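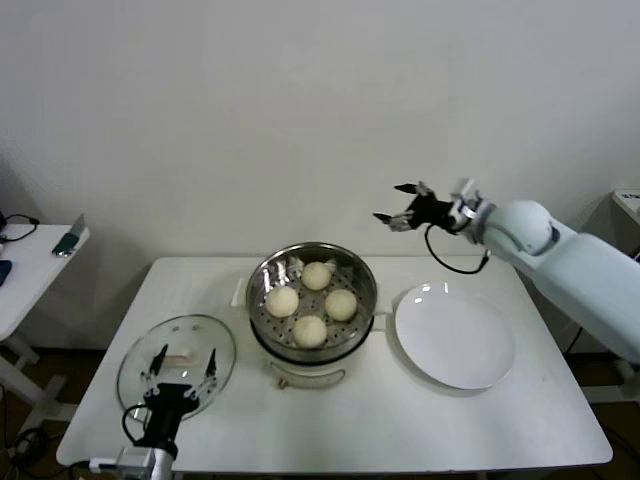
Steaming buns in an electric pot: liners, lids and crowding

Posted in: Small Kitchen Cooking

olga_palma
I've been making steamed buns most weekends this winter, and since December I've moved off the stove completely and onto one of those electric cookers with a steel steamer that sits on top. I love it. I can set it on the table, plug it in and have people sit down near it, and my tiny stove stays free for soup. But I have three questions that I keep going back and forth on, and my sister is tired of hearing them, so now it's your turn!

First, how many buns do you put in at once? I've settled on four, one toward each side like the points of a diamond, and that leaves them some room to puff. My sister says I'm wasting half the steamer. Second, paper liners. I use little pieces of white paper, and they crumple up around the bottoms and look a bit messy, but at least nothing sticks to the holes in the tray. Third, when do you take the lid off? Mine is glass, and I've heard everything from "right away" to "leave it till it's cold."

The flour is nothing fancy, plain all-purpose, 9 minutes of kneading by hand and then a rest under a towel while I clean up after myself.

Olga

k_ikeda
Hello Olga, and welcome to the bun people. Four is right for a pot that size, in my opinion, and please tell your sister I said so. They always grow more than you expect, and once two of them touch you get that torn, bald patch on the side where you pull them apart. It tastes the same, of course, but I spend a long time pleating or smoothing the things and it hurts my feelings.

On the lid, I turn off the heat, wait, and then crack it open a little bit at the back for a few minutes before I take it all the way off. My mother did it that way, and she never told me why, and I never asked. When I skip it I get wrinkles.

Kazuhiro

nanami_bakes
I'm going to disagree with Kazuhiro on nearly all of this, with love. I crowd mine. I like the soft torn sides! When I was a kid the torn side was the best part and we fought over it. If you're feeding a family and can only fit four at a time, you'll be standing there all Sunday doing batches, and the first people are done eating before the last people get any.

Liners, yes, always, but cut them into squares the size of the bun's bottom and a tiny bit over. Big pieces fold up against the dough and leave a crease in it. I bought a pack of 100 precut ones at Hadley and I'm still working through it.

olga_palma
Ooh, I had not thought about the crease. I've been tearing the paper by hand (you can probably guess how patient I am) so some of mine are much too big. I'll get the scissors out this weekend.

Nanami, I do see your point about the batches. There were five of us last time, and one person had to be polite.

osamu_h
Skip the paper. I brush the tray with a little oil, put the buns straight on it and have never had a real disaster. Maybe a bit of skin stays behind here and there, but you eat it while you wash up. The paper also covers the holes, and to my mind the holes are there for a reason.

nanami_bakes
Osamu, "a bit of skin stays behind" is exactly the disaster I'm talking about!! I tried the oil after you wrote about it in the dumpling thread, and I was picking dough out of those little holes with a toothpick for the whole length of a movie.

osamu_h
Then you used too little oil. Or your dough is wetter than mine, I suppose, which is possible. I keep mine on the stiff side.

aparecida_g
Can I come in on the table part? I do mine in an electric one too, and what made the biggest difference for me was getting everything laid out before I open anything. I put the serving plate right beside the pot, on the side of my good hand, and I clear a spot on the other side for the lid. A glass lid with water running off it is a slippery thing to be carrying around a room while you look for somewhere to put it. I set mine on a folded dish towel now. Before that I used to lay it straight on the table and I'd find a puddle creeping toward somebody's phone.

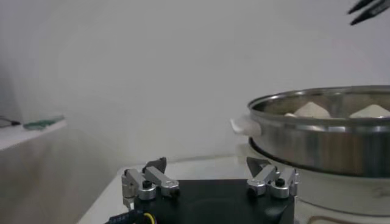 The other thing is the handles on the steamer part. On mine they stick out at the side just under the rim, and I turn the pot before I start so they're pointing where my hands will be, left and right of me. If one ends up facing the wall I'm reaching over the steam to get to it, and I've got a small pink mark on my wrist from learning that. I don't lift the steamer off while it's full, either. I take the buns out first with tongs, one by one, onto the plate, and let the pot sit there until we've eaten.

Aparecida

k_ikeda
Tongs! I would dent every one of them. I use a wide spatula and a quick hand. But I agree with you about the plate. I warm mine a little with hot water and dry it well, otherwise the bottoms sweat on the cold china and go gluey.

aparecida_g
The silicone-tipped kind, Kazuhiro, and very gently. I got a pair from Plostia and they're soft enough that I've even moved custard cups with them. A warm plate is a good idea, I'm stealing that.

olga_palma
Reporting back, as promised! I cut proper squares for the liners, and Nanami was right, there was no crease at all. I cracked the lid the way Kazuhiro does and got one wrinkled bun out of four, which I ate standing up before anyone came in. I put a towel down for the lid too. I haven't tried Osamu's oil yet, but I have one batch of dough in the freezer that I'm not very attached to, so it can go next.

My sister would still like it on record that there was room for a fifth.

nanami_bakes
Your sister sounds great. Put one in the middle and let them all squish.

osamu_h
Stiff dough, and more oil than you think. Let us know how the freezer batch goes. Do you thaw it in the fridge overnight or on the counter?

olga_palma
Fridge overnight, then an hour on the counter while I make the filling. It's pork and cabbage this time.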